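Kavanagh 2 adds wrist-camera planning in simulation

August 22, 2020

Nukness has released version 2 of Kavanagh, its grasp planning package for small robot arms, with a planner that works from a camera mounted at the wrist. The earlier version needed a fixed overhead camera and a depth map of the whole table.

The release also includes a rewritten simulator interface and a tool for replaying failed grasps one control step at a time. Both were developed with Casska, which makes scheduling software for packing stations and has been testing Kavanagh builds since February.

In the new planner, the software picks an approach direction from the first few wrist images and keeps correcting it as the gripper moves in. If the target drifts toward one side of the view, the planner shifts the palm before it allows the fingers to close. The old version computed one path at the start and followed it to the end.

"Most of our failed picks were decided in the last few centimeters," said Nele Kramer, who leads planning work at Nukness. "The path was fine when it was computed and wrong by the time the fingers got there. We wanted the arm to keep looking."

Kramer said cylinders were the hardest test objects. A round part that is touched on one side first tends to roll, and a wrist camera often sees only one end of it during the approach. The planner now estimates the long axis from whatever part of the rim it can see – and backs off if the estimate changes too much between frames.

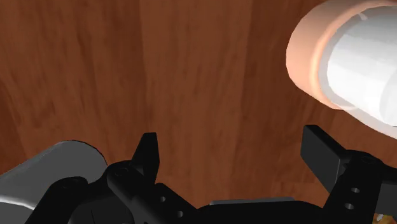
Nukness ran the planner through 1000 simulated picks before moving to hardware, using textured table surfaces and simple low-polygon objects. Of those, 57 ended without a grasp. The company said 52 of the failures had the same cause: the outside of one finger brushed the object while the gripper was still lining up, and the object moved. A clearance check for the outer faces of both fingers was added after that run. Results with the check turned on have not been published.

Rogelio Layug, a software engineer at Casska, said the replay tool had been more useful to his team than the planner itself. It stores the camera image, the joint positions and the planner's current target for every control step, and lets a user restart the simulation from any of them with different settings.

"Before, we would see a miss in the log and try to set up the same thing again by hand," Layug said. "You could lose an afternoon to that and still not get the same miss. Now I open the file, go back twenty steps and change one number."

The hardware tests were smaller. Nukness reported 318 picks on a single arm, all with rigid parts on a flat table. Soft packaging and clear plastic were left out, and the release notes list both as unsupported.

Torunn Hägglund, who teaches robot control and was sent an early copy, said the split between planner and controller is cleaner than in the first version. She was less sure about the simulator's contact settings, which she described as too forgiving at the fingertips.

"A pad that grips that well will hide mistakes in the approach," she said. "I would lower the friction and run the whole set again before trusting the numbers."

Kramer said lower friction values are available in the configuration file and that a stricter default is under discussion.

Configuration files from version 1 will load, but camera calibration has to be redone. The overhead mode is still included and will receive bug fixes only. Users who wrote their own object models need to add a collision shape to each one – the new clearance check skips any object without it and prints a warning.

Version 2 runs on Linux. A plug-in for Jedow, the cell monitoring program, is planned as a separate download and will show the planner's target and confidence value next to the live camera view. Senan Ó Súilleabháin, who maintains the plug-in, said it is working with recorded runs but drops frames on live ones. No date has been set for it.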